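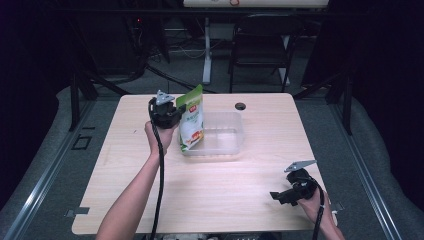 # What happens to a snack bar when the sign over the door changes

Project report, Intro to Retail and Franchising
April 2019

I picked this topic because of a pretzel. The snack counter two blocks from my apartment used to be called Vandura, and one morning I walked past and it was called Stikivel. Same door, same counter, same guy handing me my pretzel. The pretzel was eleven cents more expensive, and I wanted to know who had decided that and whether it had anything to do with the name.

So that's my project: what changes for the people running a small franchise when the company above them sells the brand to somebody else? Professor Sarmiento told me to keep it to one town and one chain, and she was right, because even that was plenty.

## Some background

Vandura was a regional chain that sold pretzels, nuts, coffee and bagged snacks. The owners sold the whole thing to a holding company called Goicoechea, which already had its own snack counters under the Stikivel name. Goicoechea didn't want two brands selling nearly the same stuff, so every Vandura franchisee got a letter with a new contract inside. You could sign and become a Stikivel, or you could let your old contract run out and take your sign down.

Our town, Destside, had 11 Vandura counters when the letter arrived. Nine signed. The other 2 didn't, and those turned out to be the most interesting part of the whole thing for me.

## How I did it

I wrote up a list of questions and went around asking owners if they'd talk to me. My first version was terrible. It was four pages long and the first question was "How do you feel about corporate consolidation?" Benito Figueroa, who owns the counter by the bus station, read it, laughed, and asked if I wanted a coffee. After that I cut it down to one page and started with "What did you have to buy?" That got people talking right away!

I also did a customer survey, on paper, which I left at three counters with a cup of pens (most of the pens are gone). I got 199 filled-in slips back. I threw nothing out, even the one that was just a drawing of a horse, so it's in the totals as "no answer."

## What the owners told me

The biggest thing was fees. Under the old contract they paid a flat amount every month. The new one takes a share of sales, so a good month costs you more. Benito likes it, since his winters are slow and the flat fee used to hurt in January. Adoración Rivas has the counter inside the mall and she hates it – her sales hardly move all year, and she worked out on the back of a receipt that she'd be paying more every single month.

Then there's the sign. I had assumed the new company would pay for new signs, and nope. Each owner paid 640 dollars for the sign, plus whatever the installer charged. Cups and napkins were free for the first order only. Adoración still has boxes of old Vandura napkins in her storage room and isn't allowed to put them out, so her family uses them at home.

Suppliers changed too. Vandura let you buy bagged snacks from anybody on a long list. Stikivel has one warehouse and one delivery a week, and if you run out of something you wait. Benito ran out of salted almonds in his second week and got complaints for days. He says he's gotten better at ordering, but he keeps more stock than he'd like, and stock that sits there is money he can't use.

And my eleven cents? The new contract comes with a price sheet. Owners can go below it for a promotion if they ask first, and none of the ones I talked to had bothered asking.

## The two who said no

Amparo Valcárcel let her contract expire and kept the same location as an independent. She had to take out the pretzel oven, because it was leased through the chain, so now it's coffee, sandwiches and snacks from a wholesaler she found herself. She told me her first month was "all paperwork and no sleep." She also told me she wouldn't go back. Her sales are lower but she keeps more of each dollar, and she let me see enough of her books to believe it (she asked me not to print the numbers, so I haven't).

Eusebio Gallardo closed. He was close to retiring anyway and said the letter just picked the date for him. I only got to talk with him on the phone and I wish I'd had longer.

## What customers said

More than half of the slips said they hadn't noticed the name change at all, which surprised me a lot, given how huge the new signs are. Of the people who did notice, most wrote something about price. A handful missed the cinnamon pretzel, and one person used both sides of the slip to do it.

## Problems with my project

I only surveyed at counters that stayed open and switched, so anybody who quit going isn't in there. I should've left slips at Amparo's too. I also never got an answer from Goicoechea, although I emailed twice and called once. Everything I say about the contract comes from the owners and from the copy Benito let me read at his counter.

If I get to continue this in May, I want to go back to Adoración first. Her contract has a review clause coming up, and she's already got the receipt taped inside her cash drawer.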